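Stestar bench kit: equipment plan and data card

Status: planning copy, 6 April 2019
Covers: purchase list, cost basis, lead times, and notes on the files in this folder
Currency: all budget lines are in cost points, see "Cost points" below

Summary

This folder holds the equipment plan for tabletop manipulation stations that record two-handed work with hand-held grippers. It is meant for whoever places the orders and for whoever has to defend the request. The recordings that go with it are short tabletop tasks. Use the plan to size a purchase. Do not use it as a build guide; assembly steps are in the Nesido folder.

The request is for 2 stations. One station is one table, one pair of grippers, one set of task objects, and a share of a review desk. Everything else is either optional or already covered by building services.

Files

plan.csv – one row per item, with quantity, supplier, lead time and cost points
objects.csv – task objects, split into bought and printed
spares.csv – parts expected to wear out in the first year
quotes/ – supplier quotes, one subfolder each for Mäkelä and Proster
samples/ – short recordings from the bench, for reference when reading the object list

Cost points

Quotes came in with different tax and shipping terms, so the plan does not add them up directly. Each line is converted to points, where 100 points is the price of one pair of grippers with cables, before tax. The conversion is in the last column of plan.csv. If the gripper price changes, change it in the first row and the rest will follow.

A full station comes to 130 points. Grippers make up most of that. The remainder is table, curtains, lighting, cable management and objects. Computers are budgeted separately and are left out of the station figure.

Station hardware

Table: a plain rectangular top at standing or seated height. Do not pay for adjustable legs unless the station will be shared by operators of very different height. A light wood finish is fine for the object sets in this plan.

Curtains: dark, floor standing or hung from a rail, one on each side of the table. These are cheap and have the longest delivery time of anything in the Mäkelä quote. Order them first.

Grippers: bought as a left and right pair. Both units are wired. Check the cable length on the order form, as the supplier default is short for an operator who stands back from the table.

Cables and tape: one line per station. Include hazard tape for equipment bases on the floor. This line was missing from the January draft and was the first overrun. 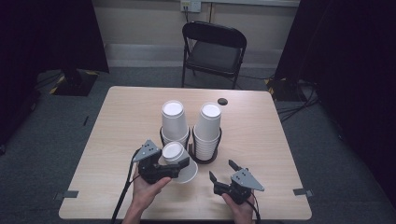

Cup stacking set in use: two stacks in black ring holders, one cup in the left gripper, right gripper open.

Task objects

Objects are split by how they are replaced.

Bought objects are ordered by the sleeve or box and treated as consumables. White paper cups fall here. Jaws mark the rims and a cup with a crease no longer nests cleanly, so cups are thrown out when creased and are not counted back in. Allow for a full change of cups at the start of each recording block. The ring holders are a separate line and should last the year.

Printed objects are made in house. They cost little in material and a lot in machine time, and the plan charges them by hours on the printer. Large round parts are the expensive ones. If the printer is shared with another group, book the time when the order for the grippers goes in.

Points to settle before printing:

- Surface. A glossy flat top gives strong glare under overhead light. Specify a matte filament if the object will be filmed from close range. The price difference is small.
- Color. White objects show up well against dark curtains. They show up less well on a pale table.
- Size. Compare the outside diameter with the jaw opening listed in the gripper quote before committing printer hours.
- Seams. Layer lines and seams are accepted as printed. No sanding or painting is budgeted.

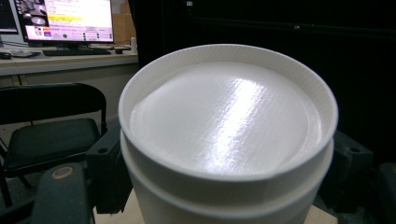 White cylindrical container with recessed lid panel, gripper camera view. Review desk behind.

Review desk

One desk serves both stations. The plan lists a desk, two monitors, a keyboard, a mouse and a chair. A second mouse can come from stock. Put the desk in the same room if floor area allows, so that an operator can check a recording without packing up the table. If the desk ends up behind the work area it will be visible to the gripper cameras at some angles. Add one more curtain panel to the order if that matters for the data.

The storage quote from Proster assumes that all recordings are kept. Deleting failed takes after review would bring this line down, but review time is not free either and the plan does not assume it.

Lead times

Order in this sequence:

1. Curtains and rails
2. Grippers and cables
3. Printer filament and machine time
4. Storage
5. Table, holders, cups, tape

Items in the last group are stocked locally and can wait until the room is confirmed. Do not accept delivery of tables before then. There is no place to keep them.

Spares

Budget jaw pads and one spare cable for each gripper. Pads are sold in sets and fit either side. Cables are the more likely failure, mainly at the end near the operator's hand, where they bend with every reach. A spare gripper is not included. If a unit has to go back for repair, that station stops until it returns, and this has been accepted for the first year.

Not included

- Operator time
- Room rental and power
- Computers for recording
- Calibration targets, which come with the grippers
- Insurance during shipping – ask for this on the Mäkelä order, it is off by default

Known problems with this plan

The Proster quote is valid for a short period and will need to be renewed if approval is late. Filament use was estimated from part volume and leaves out failed prints. The curtain line assumes a flat ceiling for the rail; rooms with ducts will need the floor-standing type, which is quoted on the second page.

Changes

Second draft: cable and tape line added, review desk changed from one per station to one shared, matte filament added as an option. The object list now separates holders from cups.

Corrections to plan.csv should be made in the file itself, with a short note in the comment column. Please leave old quotes in the quotes folder.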